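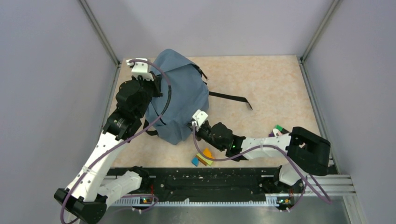 Section 3: Your first two-arm job (the backpack)

OK, so your Bato kit is bolted together and both arms pass the power-on check from Section 2. Time for the fun part! I start everybody on a soft bag. You could start with something stiff like a shoebox, but then you learn almost nothing about how the two grippers share a load, and you'll be back here next week anyway.

Before you begin: walk the two purple cables with your fingers, from gripper down to elbow. Each one needs enough slack to make an easy loop with the arm fully stretched out. If you feel a tug anywhere, go back to 2.4 and re-clip it.

1. Lay the bag on the table a little left of center, the long way running front to back. Don't smooth it out. Creases and slump are fine, and a floppy top can just fold over on itself.

2. Pull any long strap out to the side so it lies flat on the bare tabletop. A strap trapped underneath will fool the grip check (ask me how I know... it took Pornthip Phromma and me a whole afternoon in December to figure that one out).

3. Open Allero on your laptop and pick Soft Item, Two Arms. Set the speed to 90. The slider goes way higher, and you can play with that later.

4. Press Hover. The left arm should go for the upper left edge of the bag and the right one for the lower right side. Opposite corners, more or less, so the elbows stay out of each other's way.

5. Check that the black fingers on both grippers are up against the fabric. If one is hanging in the air, nudge it down with the arrow keys, one tap at a time.

6. Press Close, wait for the beep, then press Lift.

Note: Small stuff like the colored practice blocks can stay on the table as long as it's clear of the bag. I leave mine near the front edge and off to the right and just pick them up when I get to Section 4.

Caution: Keep your hands outside the side rails once you've pressed Hover. The arms move together in this mode and the second one can start while you're still watching the first!

Caution: Never rest tools, mugs or phones on the toothed strip along the front. Bits get down in the notches.

If you get error 937, one gripper closed on nothing, so go back to step 5. Error 1352 means the arms think they're too close to each other. Shift the bag an inch or so toward the back wall and try again. Still stuck? Email Shayne Brunton on the Ernham help desk and attach the Allero log.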